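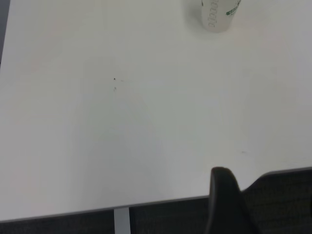
About Stistetti

Stistetti collects and publishes hospital capacity data for the Bonley region. Our reports cover staffed beds, intensive care beds, isolation rooms and ventilators. They are used by hospital administrators, local health offices and newsrooms.

We began with a single spreadsheet shared between two hospitals. The service now takes daily returns from six hospitals and publishes one combined table each evening.

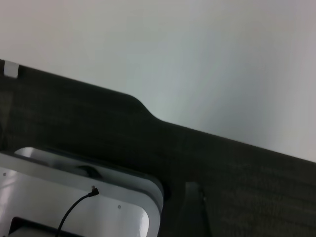 By the Stistetti data desk
Updated 02/09/2022

How we count

A bed is listed as available only if it is staffed, equipped and ready to receive a patient. Beds in storage and beds in closed wards are left out. Isolation beds are reported on a separate line and are not added to the general ward total.

Occupancy is the number of occupied beds divided by the number of staffed beds, taken at the morning census. If a hospital does not file, its last figure is carried forward and flagged. After five days without a return, the hospital is removed from the regional rate until it files again. 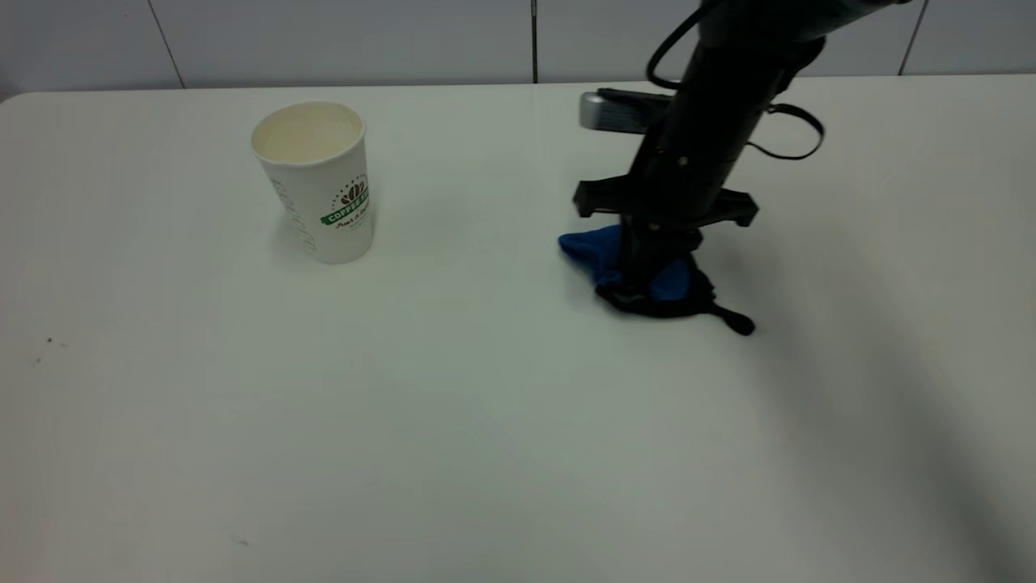

Text: Stistetti data desk

Systems and access

Returns are filed through Trulgate, our web form for ward clerks. Each return takes some six minutes to complete. Entries outside the expected range are held for a manual check before release. No patient names or record numbers are collected.

The Layug office handles hospital enrollment, training and corrections. Published tables may be reused with credit. Corrections are logged at the foot of the table concerned, with the old and new values shown.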